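Pustbridge and Forberg Sign Sister City Agreement, With Student Exchange to Begin in February

PUSTBRIDGE – The Town of Pustbridge is delighted to share that it has entered into a sister city agreement with the harbor town of Forberg, after a long and very friendly exchange of letters, calls and visits between the two town halls. Mayor Sena Ofori signed for Pustbridge at a morning ceremony in the council chamber, with Forberg's deputy mayor, Ward Kuipers, signing for his town and then staying on through a lunch that ran well past two o'clock.

The agreement runs for 4 years and may be renewed by a vote of both councils. Under its terms the towns will trade ideas on flood planning, public libraries, small business support and the care of older downtown buildings, all of which have filled a good many evenings of council discussion on both sides of the water. It also opens the door to a student exchange, and 35 high school students from Pustbridge will make the first trip to Forberg in February, staying with host families and sitting in on regular classes.

"We have been made to feel so welcome in Forberg that it already seems a little odd to call this a beginning," said Mayor Ofori. "Our towns are close in size, we both live with a river that likes to get into people's basements, and we both care a great deal about our schools. I came home from my first visit with a suitcase full of notes and a jar of plum jam, and I have been looking forward to this day ever since."

Deputy Mayor Kuipers thanked the residents who came out to greet the visiting delegation, and spoke fondly of his walk along the Odoi Street market, where he was handed more baked goods than he could reasonably carry.

"My colleagues and I came here to sign a paper, and we are going home with friends," Kuipers said. "I hope that many families from Pustbridge will come and see us, and that they will bring their walking shoes, as our town is mostly hills."

Before the signing, the town invited residents to say whether they supported the partnership and what they hoped it might bring. The clerk's office received 1277 replies, a wonderful response for a community like ours, and 159 households offered to host a visiting student or teacher. Every one of those households will be getting a letter from the town with details on the next steps, and we do ask for a bit of patience while these go out.

The delegation's visit also took in the public library, the new pump station and an evening concert by the high school band at Prirkell Hall.

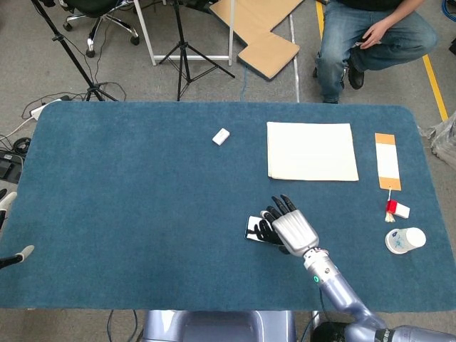
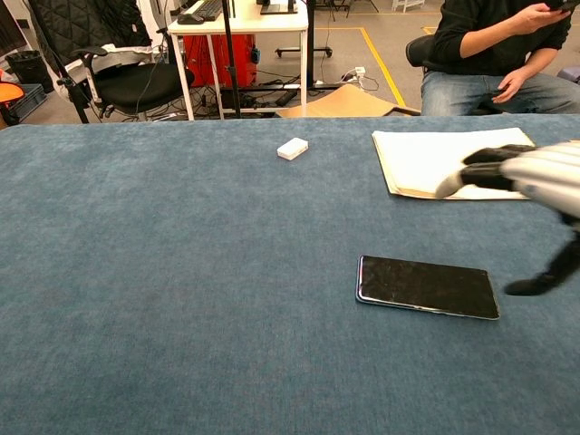
How to Take Part

Families who would like to host but have not yet signed up may still do so at the clerk's office on the first floor of town hall, or by asking at the library's front desk. Teachers interested in the classroom pen pal program should speak with their principal. Copies of the full agreement are available to read at both locations during normal hours, and the clerk's staff will be glad to answer questions.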